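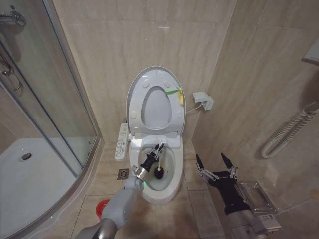 Les toilettes, chez moi, c'est le mardi matin, avant le café (sinon je n'y vais plus !). Je vous livre ma petite routine, celle que je tiens de mon amie Edileuza Frota et que j'ai arrangée à ma sauce au fil des années.

Je commence par relever l'abattant ET la lunette, comme ça j'accède à tout le tour de la cuvette. Je verse un bon verre de vinaigre blanc tiède en longeant le bord et je laisse agir 10 minutes. Pendant ce temps je fais la paroi de douche à la raclette, toujours de haut en bas.

Ensuite la brosse : d'abord sous le rebord, puis les côtés, et je finis bien au fond, là où le calcaire s'accroche. Petits mouvements, sans taper, sinon bonjour les éclaboussures ! Je tire la chasse avec la brosse encore dedans, ça la rince toute seule. Puis je la coince sous la lunette pour qu'elle s'égoutte avant de retourner dans son pot.

Pour une commande de bidet à boutons, jamais de spray directement dessus, un chiffon à peine humide et on essuie tout de suite. Pareil près d'une prise, chiffon sec uniquement.

Et la grille d'évacuation au sol, vous y pensez ? Une fois par mois je la soulève, j'enlève les cheveux (beurk) et je verse une casserole d'eau bien chaude.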